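Section 4: Getting Your Work Table Ready

Okay, so you've unpacked the Rallosel backdrop kit, you've counted your clamps, and you're itching to shoot something. I know the feeling! But please give the table half an hour first. I've set up this kit in my own spare room more times than I can remember, and the table is where I lost most of my early weekends.

You'll need the cloth, the four clamps, the bag of felt pads and a lint roller (not in the box, sorry). A steamer is nice to have. An iron works too, if you keep it on low.

1. Push the table up to the wall, then pull it back out about the width of your hand. You want to be able to reach behind it.

2. Stick one felt pad under each leg. On carpet you can skip this.

3. Shake the cloth out somewhere that isn't the room you're shooting in. Outside is best. New cloths shed like crazy for the first week.

4. Lay it with the hemmed side toward you and let the extra hang off the back. 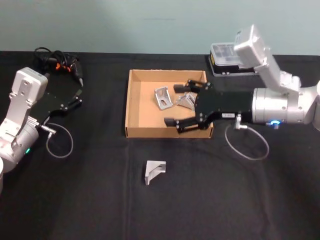 Fig. 4-1. Black cloth with a shallow open tray on it.

5. Smooth it from the middle out with the flat of your hand, then clamp the two back corners. Don't clamp the front yet!

6. Steam any fold lines from about a foot away, moving all the time. If you park the steamer in one spot you'll get a shiny patch, and I've never found a way to get rid of one.

7. Clamp the front corners last, snug but not tight. A cloth that's stretched like a drum picks up every little bump in the tabletop.

CAUTION: Unplug the steamer and let it cool before you stand it on the cloth or anywhere near it. Same for an iron.

Note: A few soft creases won't hurt you if you're shooting small stuff up close, say jewelry or model cars. They show up a lot more in wide shots, so decide what you're shooting before you spend your whole evening steaming.

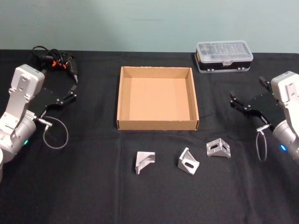 Fig. 4-2. Faint creases and a fold line down the middle.

Now the wall. A plain, pale wall makes a perfectly good background, and if yours is plain you can leave the Cropper panel in the box for now. Mine lives in the closet most of the year. Dalia Ouazzani, who tests these kits with me over in Falovville, won't shoot without hers, so we've agreed to disagree.

8. Turn off the ceiling light and switch on only the lamp you plan to use.

9. Look at the wall from the side with your cheek almost against it. Scuffs you'd never notice straight on will jump right out.

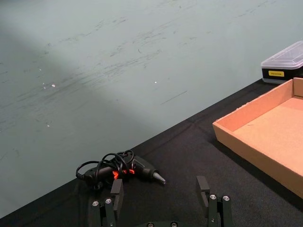
10. Wipe the marks with a barely damp sponge, top to bottom, and let the wall dry before you judge it. Flat paint can go blotchy, so try a spot down low first.

11. If a mark won't budge, slide the lamp over a bit or raise it. Light that skims along a wall makes everything look worse, and moving it 12 inches can save you a repaint.

CAUTION: Don't run the lamp cord across the front of the table. Tape it down along the wall side.

When you're done for the day, roll the cloth around the cardboard tube it came on. Folding it just puts you back at step 6. Lamp height and the Fladus dimmer are in Section 5.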